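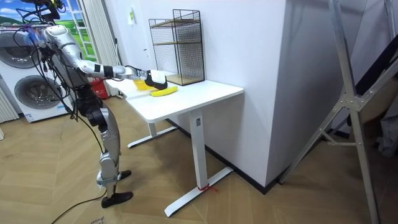

Teaching the planner to change its mind

I'd been pestering Makis Zervas for a chat for months, mostly because I use Bander at work and wanted to moan at the person who wrote half of it. He's the planning lead at Dretwood, he drinks an alarming amount of tea, and he took my moaning very well.

Bander is the bit of software that sits between "there's the banana" and the joints moving. The old version worked out the whole reach in one go and then stuck to it, come what may. "It was stubborn," Makis told me. "You'd nudge the fruit a bit to the left and the arm would carry on to where it used to be, very confidently."

The new one plans again 5 times a second, while the arm is on its way. I asked if that made it twitchy (mine certainly was!) and he laughed. "Oh, horribly, to begin with. Every new plan was slightly different from the last, so the elbow kept wobbling between two perfectly good answers. Stelios fixed that."

Stelios Mavromatis, who'd been typing in the corner, looked up at this point. His fix was to make each new plan pay a small price for straying from the one before. "It's four lines," he said. "It took me most of May to find out which four."

We got on to testing, which is where I always come unstuck. They keep 2,760 recorded reaches and run the lot through the planner overnight, before any change goes near the hardware. The hand hovering low over a table is the case they fuss over most, says Makis, and a basket next to the target makes it harder. "Lattice sides are a pain. The depth data is full of holes, so the planner thinks it can poke a finger through."

Their answer for now is to fill in small gaps and treat the basket as solid. It costs them some grasps they could have made, and Stelios would like to do it properly.

I did get my moan in at the end, about the log viewer, which freezes on me if I open anything over 300 seconds long. Makis wrote it down. Stelios said he just cuts his logs in half.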